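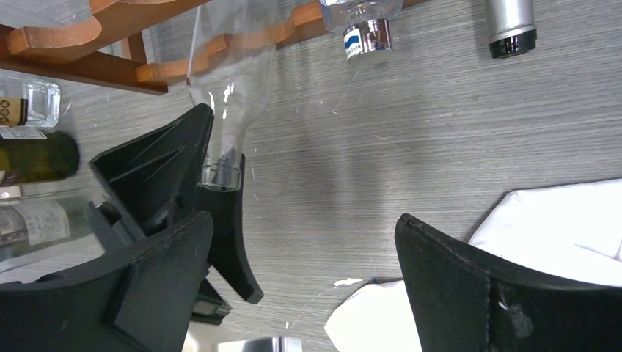 I had wanted to get to the Darnulton open house for years, and this November I finally made it! It's a three hour drive for me, most of it behind trucks, and I walked in at 10 in the morning with cold coffee and no plan at all. If you haven't heard of it, Darnulton is the old mill building out past the rail yard where a bunch of small workshops rent space, and once a year they open the doors and let people wander.

I'll skip the parking (bad) and the pottery floor (lovely, too crowded to see much) and go straight to Dendari, the storage and home goods workshop on the second floor, where I ended up spending most of my day.

Their theme this time was bottles. How you keep them, how you move them, how you get them in and out of a rack without banging the necks together. I know that sounds thin for a whole room, but I've lost a good bottle of olive oil to a badly stacked shelf, so I was all ears.

The rack that got me was a wooden one, an orangey brown, with wavy slats. Each dip in the wave is a cradle, so the bottles lie on their sides. I've seen plenty of metal racks where everything rattles, and I liked the look of this one much better. They had it out on a gray wood-grain tabletop, and the warm wood looked great against it. Most of the bottles were clear glass, so you could see the rack right through one of them, all distorted by the curve of the glass. I took way too long looking at that. One of the clear ones had a shiny silver screw cap with a little white label on it, a blue stripe and some tiny lettering that I would have needed my other glasses for.

Gopinath Unnithan was running the room, and he was very patient with me. I asked if a screw cap bottle needs to lie down at all. He said it doesn't, the lying down is for corks, but most people buy one rack and put everything in it, so they design for that. He also told me to fill a rack from the bottom row up. I have been filling mine from the top since I bought it – whoops.

They let visitors load and unload a rack, which I recommend if you go. Cradling the bottle with one hand under the body feels much safer than grabbing the neck, and you get the hang of it after two or three tries. A dad next to me was fast. I was not.

Lunch was at Kulkarni, the little counter on the ground floor. Get the lentil soup and get there before noon, the line was out the door when I left.

Afterward I caught the end of Eilif Solberg's talk on wood finishes in the Wudness room. He had 42 sample blocks laid out and wanted us to handle all of them, and I did my best. He likes a thin oil on anything that will hold glass, and he really does not like thick varnish. Somebody asked about kitchens with a lot of steam and he got so into it that the talk ran long – no complaints from me.

I didn't buy the rack. I measured the spot by my fridge when I got home and it's too narrow, so now I'm looking at the wall over the pantry door instead. Dendari is in unit 27 if you want to go see for yourself. Bring cash for the parking lot.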